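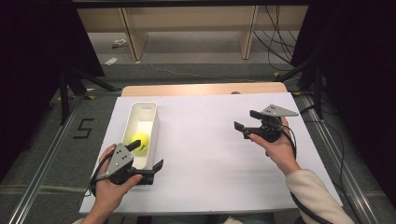

Cenard open day, Flasinby, 31 December 2019

Got there late, bus. Gates already open, queue for tea right back to the bike racks. New hall is bigger than it looks from the road – four indoor courts, proper height, no pillars. Old Soltatwood place had pillars. Nobody who played there misses them.

Tarmo Rebane took our group round. Head of juniors now, used to do the stringing at Soltatwood. Fast talker, couldn't get it all down. Court hire stays the same till March, then under-12s go to two sessions a week. 43 kids signed up so far, he wants 100 by summer. Asked about doubles nights for adults. "Working on it."

Watched half a set on court three. Ayele club pair against two of the Cenard lot, both lefties, good hands at the net. Ayele went 4-1 up, then we got moved on to see the boiler room. Never found out the score. Anoying.

Surface – medium slow, bit grippy, ball sits up. Had a ten minute hit at the end in borrowed shoes and liked it alot. Lights fine, except the far corner of court one where you lose a lob completely. Told Tarmo, he wrote it on his hand.

Seats for 200 upstairs, benches, cold. Bring a cushion. Changing rooms not finished, only one shower going.

Parking: use the field side, the front was full by ten. Soup was lentil, two quid.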